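Brurko Console User Guide
Section 4: Installing Games and Managing Saved Data

Before You Begin

Read this section in full before installing your first game. The steps apply to all Brurko consoles running system software version 2 or later. If your console shows an earlier version on the Settings screen, complete the system update in Section 3 and then return to this page.

You will need:
A Brurko account that has been confirmed by email
A wired or wireless internet connection
At least 20 GB of free storage for the sample title used in these steps

The steps below use the adventure game Talport. Other titles follow the same order, although the wording on individual screens may differ by publisher.

4.1 Installing a Game from the Store

1. Turn on the console and sign in to your account.
2. From the Home screen, select Store.
3. Enter the title of the game in the search field, or browse by category.
4. Select the game and review the storage requirement shown under Details.
5. Select Get. If the game must be purchased, follow the payment steps and enter your purchase code when asked.
6. Choose a storage location. Internal storage is selected by default.
7. Select Install. A progress bar is displayed on the Home screen until the installation is complete.

Note: You may continue to play other games during an installation. Online matches may run more slowly while a large file is being received.

Caution: Do not unplug the console or remove an external drive during installation. Doing so may damage game files and, in some cases, saved data belonging to other games.

4.2 Installing a Game from a Disc

1. Insert the disc with the label facing up.
2. Wait for the title to appear on the Home screen.
3. Select the title, then select Copy to Console.
4. When copying is finished, accept or decline the offer to install the latest update.

The disc must remain in the console during play. Story progress made before an update is kept, but replays recorded on an earlier version may no longer open.

4.3 Creating Player Profiles

Each person who uses the console should have a separate profile. Saved games, control settings and difficulty choices are stored by profile and are not shared.

1. Open Settings and select Profiles.
2. Select Add Profile.
3. Enter a display name and choose an icon.
4. Set an age group. This controls which games can be opened and whether voice chat is available.
5. Select Save.

Note: A child profile must be linked to an adult profile on the same console. The adult profile can change the age group at any time by entering the four-digit family code. 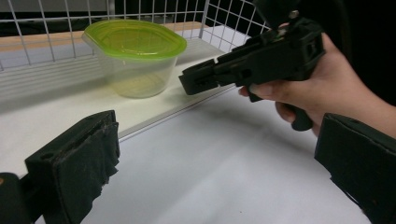
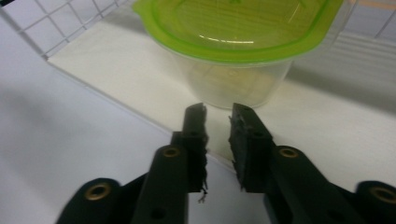
4.4 Saving Your Progress

Most games save automatically at the end of a chapter or on entering a new area. A small spinning symbol appears in the upper corner of the screen while data is being written. Wait for the symbol to disappear before closing the game.

To save manually:

1. Press the Menu button during play.
2. Select Save Game.
3. Choose an empty slot, or choose an existing slot to replace it.
4. Select Confirm.

Each profile may hold up to 68 manual saves across all installed games. When the limit is reached, the console asks you to remove an older save before a new one can be created.

Caution: A save that has been replaced cannot be recovered unless a cloud copy exists. Check the date and chapter name shown beside the slot before you confirm.

4.5 Turning On Cloud Backup

Cloud backup is provided through the Vidal service and is off by default.

1. Open Settings and select Storage.
2. Select Cloud Backup, then select On.
3. Read and accept the terms of service.
4. Choose the games to be included.
5. Select Back Up Now to send the first copy.

Later copies are sent when the console enters rest mode. If the cloud copy and the copy on the console do not match, you will be asked which one to keep – the console does not combine them.

4.6 Moving Saved Data to Another Console

1. Confirm that both consoles are running the same system software.
2. On the first console, open Storage and select Transfer.
3. On the second console, sign in to the same account and select Receive.
4. Enter the code shown on the first console.
5. Keep both consoles on until the message Transfer Complete appears.

Downloaded games are not moved by this process and must be installed again on the second console. Rhythm games may also ask you to repeat the audio timing test, as delay settings are specific to each television.

4.7 Common Messages

Error 2967: The console cannot reach the store. Check the connection and try again after a few minutes.

Not Enough Space: Remove an unused game or select an external drive. Removing a game does not delete its saved data.

Profile In Use: The profile is signed in on another console. Sign out there first, or continue without online features.

If a message continues to appear after a restart, write down the exact wording and contact Brurko Support through the Help menu. Have the serial number from the base of the console available.

Section revised February 10, 2022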